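Open day at the Sondilar workshop

I drove out to Metmont in November for the Sondilar open day. Parking was on the grass beside the shed and cost $2, coins only. I got there just after 10 a.m. and the line for the sign-in desk was already out the door. They told us 158 people had registered.

The first half hour was a talk on warehouse sorting, which I mostly knew from work. After that we went through in small groups to see the arms. I had the Milari group, and the operator was good about stopping to answer questions.

What I wanted to know was how it copes with things that aren't all the same shape. Our line at Lyons handles cartons and nothing else, and we still get jams. The operator said glass is harder than it looks, as the edges are difficult for the vision system to pick out, and that they had logged 4,000 practice grasps on small household items before the open day. Grip force is set separately for each kind of object.

I asked about servicing as well. They check the finger joints every 1,000 hours, and a worn fingertip can be swapped on site. That's better than what we have now, where the whole unit goes back to the supplier.

Tea and lamingtons were in the front office afterwards. I've asked them to send me the spec sheet. 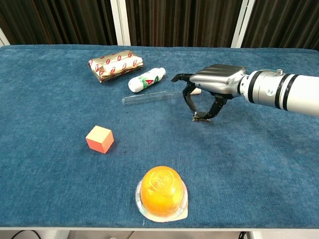
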